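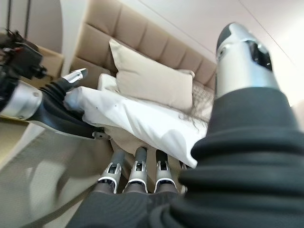

Open position: Residential Water Heater Technician, Bosisus

Residential Water Heater Technician (full time)
Posted 20 Jul 2024

Bosisus installs, services and replaces water heaters in single-family homes and small apartment buildings. The position is based at the Stellard shop and reports to Lovisa Nyberg, service manager. Most work is done on site at customer addresses. Shop time is limited to loading, parts returns and bench testing of removed components.

Scope of work

The technician diagnoses faults on gas and electric storage tank heaters, gas tankless heaters and heat pump water heaters. Typical calls involve no hot water, short supply at the tap, a pilot or igniter that will not hold, leakage at the relief valve or tank fittings, discolored water, and error codes on tankless units.

Routine tasks include:

Testing upper and lower elements and thermostats for continuity and correct voltage
Replacing anode rods, dip tubes, thermocouples, gas control valves and flame sensors
Flushing tanks and descaling tankless heat exchangers
Checking draft and combustion air, and inspecting vent runs for slope, support and clearance
Measuring static water pressure and setting or replacing expansion tanks
Draining, disconnecting and removing failed tanks
Setting new units, including pan, drain line, seismic strapping where required, and gas leak test

Sizing and quotations for full replacements are prepared by the technician on the first visit, using the company price book. Commercial storage systems above the residential range are handled by a separate crew under Toon Mertens and are outside this position. A technician who wants to move into that work can apply after completing the first year.

Required

A minimum of 3 years of field experience in plumbing, heating or appliance service, with gas work making up a regular part of it
Current state plumbing or gas fitting license, or eligibility to sit for the exam before the end of December
Ability to read wiring diagrams and use a multimeter, manometer and combustion analyzer without supervision
Soldering and press fitting on copper; threading and sealing of black iron pipe
Valid driver's license and a driving record acceptable to our insurer
Ability to work in crawl spaces, attics and closets, and to move a drained tank down a flight of stairs with a second person and a dolly

Preferred

Experience with heat pump water heaters, including condensate routing and airflow requirements
Manufacturer training on any tankless line
Familiarity with recirculation loops and timer controls

Applicants without gas experience will be considered for the helper position, which is posted separately. Please do not send one application for both.

Hours and on-call

The schedule is 40 hours a week, starting from the first customer address. The on-call rotation is shared among the licensed technicians, and each takes one week at a time. On-call work is paid at the overtime rate from the moment of dispatch, with a minimum of 2 hours per call. Calls after the evening cutoff are limited to active leaks and suspected gas or venting faults. No-hot-water calls are booked for the next morning unless the customer has a documented medical need.

Pay and equipment

Pay is hourly and set by license level and test results. The range is sent to applicants before the first interview. There is no commission on replacements and no sales target. A signing payment of $1000 is made with the first paycheck after the probation period.

The company supplies a stocked van, a tankless flush kit, press tool, combustion analyzer and tank dolly. Technicians supply their own hand tools. Tools broken on the job are replaced from stock or reimbursed against a receipt. License renewal fees and required continuing education are paid by Bosisus, including the hours spent in class.

Selection

The process consists of a phone call, a bench test and a paid ride-along day. The bench test covers one electric tank with a wired-in fault and one tankless unit showing an error code. Manuals are provided and may be used. Lionel Whiteley runs the test and goes over the results with the applicant the same day, whatever the outcome.

A background check is made after a conditional offer, as technicians work inside occupied homes.

To apply

Send a resume, a copy of your license and the names of two supervisors or customers we may call. Put "Water heater technician, Stellard" in the subject line. A cover letter is optional. If you have worked mainly on one type of unit, say which.

Applications are read in the order received, and the posting stays open until the position is filled. Questions about the work itself go to Lovisa Nyberg at the Stellard shop. Questions about pay, leave or benefits go to the front office.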